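The Morning Round at Cell Nine
Selim Tatlı keeps two arms working at the Traltbridge hall, and most of his work is done before they move. 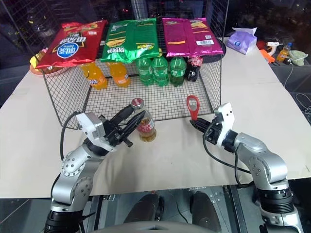
When I arrived, Selim was already on his knees with a flashlight, looking at a cable. He does this every morning. A cable that rubs against a joint will break inside first, he told me, and then the gripper fails only in some positions, and you can lose a whole day looking for the reason.

The cell is one table, two silver arms and a wire basket for the snacks and drinks. The left gripper takes a bottle, the right one works with an opener. Selim calls this pair "the married couple," because each must know where the other one is.

This knowledge comes from calibration. He brings both arms slowly to a small steel pin and compares the two readings. If they differ too much, he repeats the procedure, which takes around 20 minutes. In June somebody pushed the table during cleaning, and the arms missed every bottle neck until noon.

After this he checks the fingers. A plastic bottle is a difficult object, he says, for it becomes softer when the cap is off and there is little drink inside. He closes the gripper by small steps and writes the value in a paper notebook. The Stirneo software keeps the same values, but he trusts the notebook more.

The opener gives him other troubles. Its handle can turn a little between the fingers, so he replaces the rubber pads after 12 days of work. Hernán Llanos, who writes the motion programs, would like to wait longer. They have discussed it many times, also during my visit.

At ten o'clock Selim put the notebook on its shelf and Hernán started the first program at low speed. Selim stayed near the stop button with his coffee.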